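Brannigan moves two-handed teleoperation training into simulation

By Anqi Peng
April 18, 2020 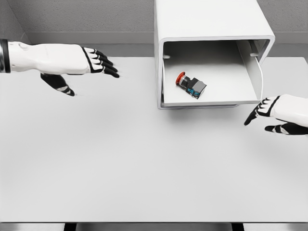 2 min read

Brannigan has released a simulated workcell for recording two-handed manipulation by remote control, together with the first set of operator demonstrations made in it. The package, called Himavo, pairs a rendered bench with two five-digit hands that follow the movements of a human operator wearing tracked gloves.

The first task concerns a small industrial push-button unit with a red mushroom cap, placed inside an open-fronted white box on a pale grey tabletop. The operator must reach in, take hold of the unit by its body and bring it out onto the bench. The cap is not to be pressed during the grasp. Contact with the cap is logged, and the demonstration is kept but labelled as faulty.

According to Haiyan Lei, who leads the simulation work, the box was chosen because it restricts the approach. "On an open bench most operators come straight down from above," Lei said. "With a roof over the part they have to come in from the front, and wrist orientation becomes the hard bit."

The release contains 3415 demonstrations recorded by 16 operators. Each file holds joint positions for both hands, wrist poses, contact forces and the pose of the part. The starting position and angle of the push-button are changed between demonstrations.

Operators view the bench through a headset. Glove data are mapped to the hands by a retargeting routine that matches fingertip positions and leaves the joint angles to a solver. Boyang Yu, who wrote the routine, said thumb placement remained its weakest point - the operator's thumb and the simulated one do not share a base position, and pinch grasps need a correction that is tuned for each person. Calibration takes about 29 seconds.

Demonstrations are used to train a policy by imitation. Brannigan has not published success rates, and no transfer to physical hands is claimed for this version. Ditte Holst of Hotano, a parts-handling firm that has had early access, said her group would test the data against its own glove recordings before deciding on hardware.

A second task, in which one hand steadies the part while the other turns it, is in preparation.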